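Workshop > Robot Arms > Teaching by Hand

Filed under: Tips & Tricks, Shop Automation

Teaching Your Arm a Job Without Losing an Afternoon

I love this part of the work! Writing waypoints at a keyboard has its place, but taking hold of an arm (or a remote) and showing it the job is the most fun you can have at a bench. I've been running the beginner nights at our Nonville shop long enough to have collected a pile of small tricks, and these are the ones I repeat most.

Practice in the simulator first

Twelve clumsy runs in a simulated room cost you a few minutes and zero bent fingers. Build the layout to match your own bench, with the same table height and the same clutter, then drive it until your hands stop thinking about it.
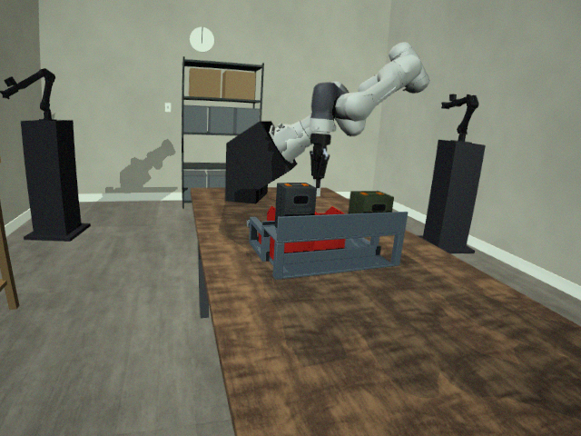 Pick a resting pose before you record a single thing. Every demonstration should start from it, and I like one with the wrist already pointing down and some air under the elbow. In our sim room the white arm has its gripper aimed straight at the tabletop, between two boxes by the rack, and from a pose like that you can go either way without a big swing of the wrist. Save it under a name you'll remember. Mine is called Jerden, for reasons lost to time.

Go slower than feels natural

New people rush the approach and then creep through the easy part. Flip that around. Move briskly through open space, slow down a hand's width from the part, and stop completely before you close the fingers. A short pause there makes the grip so much easier to find when you trim the recording later.

Remote drivers: turn your speed scale down to 40 percent for the first session. You can always bring it back up - and you will, once you trust your thumbs.

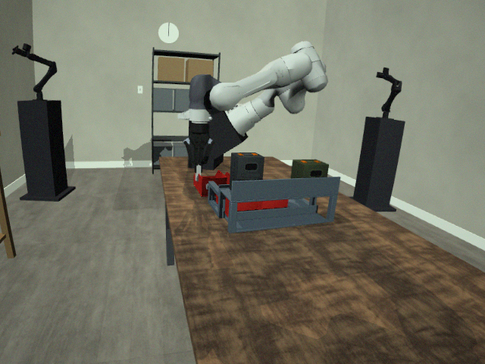
The same goes for letting go. Open the fingers, hold still for a breath, then back straight out the way you came in. Sideways exits knock things over, and the arm will copy your bad habit as faithfully as your good ones.

Mix up the starting spots

If the part sits in the same place every time, the arm learns that place and very little else. Nudge it. Turn it a bit. Latifa Tazi keeps a strip of masking tape on her bench with tick marks and shifts the part one tick per run, a trick I stole immediately. We recorded roughly 200 runs that way for the Karunaratne sorting job and kept 77 of them, and the arm was noticeably less fussy afterward.

Throw out the ugly ones

- Delete any run where you changed your mind halfway.
- Keep a run with a small wobble if you corrected it smoothly.
- Write the note right away (one line is plenty): date, who drove, what moved.
- Watch the playback from a second angle. A folded arm can hide the very thing you want to check. 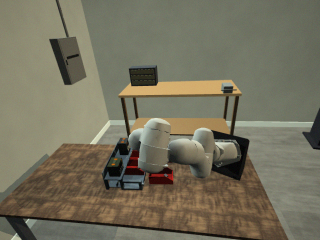 When you're working by hand on a real arm

Clear your sleeves, put the stop button where your free hand can reach it, and guide from the wrist with a light touch. If the arm feels heavy, check the payload setting before you push harder. On the old Flasport controller we had, forgetting that one setting made the whole arm sag toward the table the moment you released the brakes.

Take a break when your shoulder gets tired. Tired runs are jerky runs, and you'll only end up deleting them in the morning.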